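### 3.2 Study area and survey design

The survey covered farm and forest tracks in the district of Stusmont, where most rural roads outside the villages have never been paved. Households there depend on these tracks for milk collection, school transport and access to hay meadows. Earlier work in the district (Adomaitis and Ots) looked at road condition only. We were interested in how residents decide which route to take when more than one is open to them, and how far they will go out of their way to avoid a bad stretch.

We mailed a four-page questionnaire to 300 households drawn from the municipal address list. Of these, 165 returned a form that could be used. Forms were left out if the route map on page three was blank or if the household had moved away before January. Each respondent marked the route used for the most frequent trip, the route used after heavy rain, and any track the household had stopped using. Trip purpose was recorded in five classes: work, school, shopping, field work and visiting.

The marked routes were digitized by the third author and split into segments at every junction, giving 810 segments. Segments shorter than the junction spacing on the base map were merged with the longer neighbor. Surface class was assigned from the municipal register and corrected where respondents disagreed with it in writing. Figure 4 gives two views of an unpaved track.
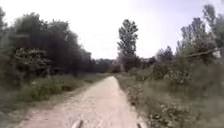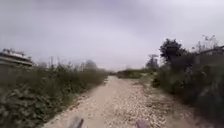

**Figure 4.** Pale dirt-and-gravel track with vegetation on both sides and shallow ruts in the surface.

Before the main mailing, the questionnaire was tried out at two village meetings. One item came up repeatedly and was reworded as a result: does a household count as using a track if it only walks there? For this study, a track is in use if anyone in the household travels on it by any means, on foot included, at least once a month during any season.

The wording matters for older respondents, many of whom no longer drive but still walk to neighbors or to the bus stop. Under the first version of the item they tended to leave the map blank. Responses from the trial meetings were not added to the main sample.

Detour length was measured as the difference between the marked rain route and the marked usual route, both taken along the network. Where the two routes were the same, the detour was set to zero. Households that reported staying home after heavy rain were coded separately and are treated in Section 4.3. We did not ask for vehicle make or age, although several respondents wrote this in the margin. Margin notes were transcribed by K. Sakalauskas and sorted by topic, with drainage and snow clearing kept as separate topics even when a note mentioned both.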